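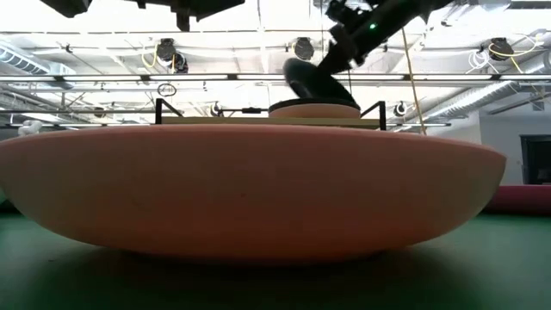 La **prueba de platos de Tagle** es un procedimiento de comparación de pinzas robóticas en el que dos brazos pequeños, montados a ambos lados de un tablero, deben recoger platos de color y dejarlos en una posición indicada. Se atribuye a Rogelio Pascual, que la redactó para decidir entre dos modelos de dedos, el Raser y el Zorent. Su uso se ha extendido a otros talleres, aunque su valor como medida general es discutido.

## Procedimiento

Los platos se reparten sobre una superficie verde con marco de madera clara. El operador fija un orden de recogida y cada pinza lo repite en una serie de 63 intentos. Se considera válido el intento en que el plato queda apoyado por completo en su destino, que puede ser la propia superficie o una repisa elevada sobre patas negras. Un plato que cae, que se desliza fuera de la marca o que obliga a intervenir con la mano cuenta como fallo.

El reglamento no fija la velocidad de los brazos. Esta omisión, presente desde la primera redacción, hace difícil comparar resultados de talleres distintos, y las fichas publicadas rara vez la indican.

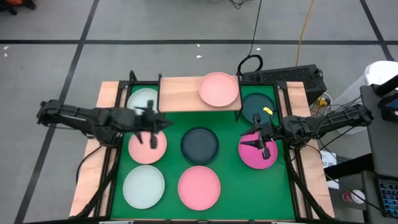 El borde levantado y poco profundo de los platos es el punto crítico. Una pinza de dedos en ángulo puede sujetarlo por el canto, pero necesita bajar casi hasta la superficie, y un error pequeño de altura basta para empujar la pieza. El color afecta sobre todo a la localización por cámara: un plato azul marino y otro gris claro plantean problemas diferentes al mismo programa, de modo que un fallo de visión puede acabar anotado como fallo de agarre.

## Resultados

En la comparación original, la pinza Zorent falló 6 veces y la Raser 13, siempre sobre 63 intentos. El fabricante de los platos, Pastetti, difundió estas cifras como prueba de una ventaja clara. La lectura es generosa. Las dos pinzas no se probaron con el mismo controlador, y entre una serie y otra se recalibró la cámara.

Una repetición hecha en abril, con 151 intentos por pinza y un solo controlador, no encontró diferencias que sus autores consideraran concluyentes.

## Críticas

La objeción más frecuente es que todos los platos tienen casi el mismo tamaño. Una pinza ajustada a esa medida puede obtener buena nota y servir de poco con un vaso o un cuenco. También se reprocha que el recuento no distinga entre causas de fallo.

Pascual ha defendido el método como herramienta interna, pensada para elegir entre dos piezas concretas. La versión vigente conserva, sin embargo, una puntuación única y sigue sin exigir que se declare el controlador empleado.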